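We use cookies to remember your preferences and to see which tips people read most. Accept all | Manage settings

Sorting and folding laundry on a proper table

I have folded clothes on beds, on couches, on top of the dryer and once on an ironing board that collapsed under a pile of bath towels. None of it compares to having a flat surface at hip height that is just for laundry! If you've got a spare corner, even a small one, please give this a go. I've been doing it since August and I'm still a bit giddy about it.

The corner

You don't need a laundry room. A desk-sized table pushed into a corner is plenty, and walls on two or three sides are a real bonus because nothing slides off the back. (I lost a whole family of socks behind my old folding spot. They came out when we moved.)

Pick a pale top if you can. Lint, grit and crumbs from pockets show up straight away on a light colour, so you wipe them off before they end up on a clean shirt. A pattern is fine too, as long as it's soft enough that a dark sock still stands out. Mine has a wipe-down cover I bought from Coetzee, the fabric place near the station, and I had them cut it 2 centimetres short on every side so it doesn't curl.

And do something cheerful with the walls! Petronella Venter, who talked me into all this, is a great believer in wallpaper for working corners. Big flowers, bugs, birds, whatever you like looking at. You'll be standing there a fair bit, and it's such a small area that one leftover roll might cover it. If the print is busy, keep shelves and hooks off that part of the wall or the whole corner starts to feel crowded.

Before you fold anything

Wipe the table first. A damp cloth, then a dry one, every single time. Specks always collect in the middle, which is exactly where your clean clothes go.

Empty every pocket onto the front edge, well away from the clothes. I keep a jar from Solleo for coins and a saucer for screws and hair ties. Tissues go straight in the bin, and we all know what happens when you miss one.

Then make a first sort, and make it a fast one. I do it by how a thing folds, and I don't look at whose it is until later:

- Shirts with collars and buttons
- Soft bulky things like fleeces and hoodies
- Trousers and shorts
- Small flat things: socks, hankies, face washers, cleaning rags

Push the piles to the back corners as you go and keep the middle clear. This is the bit that changed everything for me. If the middle fills up, you end up folding on top of other clothes, and then you're ironing.

Folding a checked flannel shirt

I love a plaid shirt for learning on, because the checks give you straight lines to follow for free.

Pick it up by the shoulders or the collar, let it hang, and give it one good shake. Most of the creases drop out on their own. Lay it face down, smooth it from the middle outwards, and do up the top button and one around the middle if you haven't already. Fold one side in along a line of the check, lay the sleeve straight down, then do the other side. Bring the hem up a third, then up again. Flip it over and admire it!

Light blue shirts get the same treatment, but go easy on stacking. Put one under a heavy fleece for a week and you'll have a crease right across the front. Heavy on the bottom, light on top, always.

For fleeces I don't bother with thirds. Sleeves in, in half, in half again, done. They spring open a bit and that's fine. 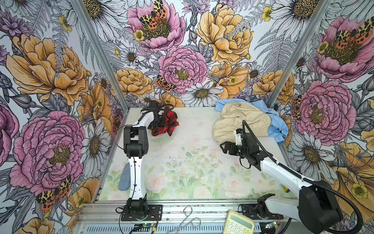 Plaid, beige and pale blue, with flowers on every side.
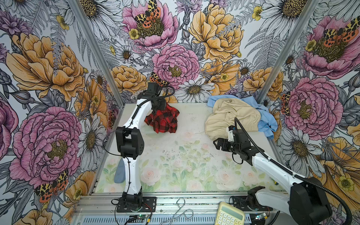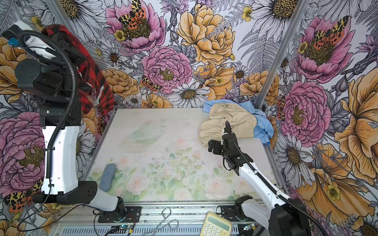
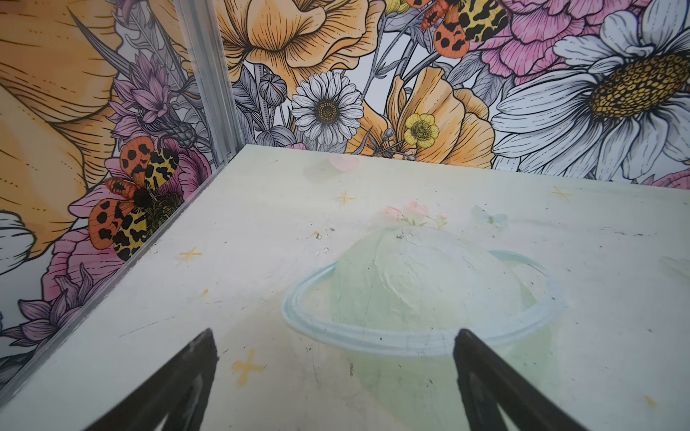 Putting it away before it spreads

Palesa Shabalala has a rule that I've stolen: no stack sleeps on the table. She carries each pile to its drawer as soon as it's finished, so she makes more trips but never has that tower leaning by Saturday night. I tried it for a fortnight and now I can't go back. It also gets a few more steps in, if you care about that sort of thing.

For the odds and ends, a shallow tray helps a lot. I use a Timaden one that's 350 millimetres long, and it holds the sewing kit, a lint roller and the lonely socks. Once the tray is full, the lonely socks become dusting rags. No appeals!

Keeping the surface nice

Warm water with a drop of dish soap does for nearly everything. For a stubborn greenish or yellowish mark, I make a paste with bicarb and leave it on for ten minutes, then wipe gently in circles. Test it somewhere out of the way first if the surface is printed. Please don't use the scratchy side of the sponge, I dulled a good patch of mine that way and I see it every time I fold a towel.

If you like a spray, the Stulero citrus one smells gorgeous, but let it dry fully before any clothes go down.

More than 67 of you wrote in after the fitted sheet page, and I'm slowly getting through your questions. Several people asked whether the table has to stay set up all week. Mine does, but a fold-down one works just as well, so long as you can get it open with a basket on your hip.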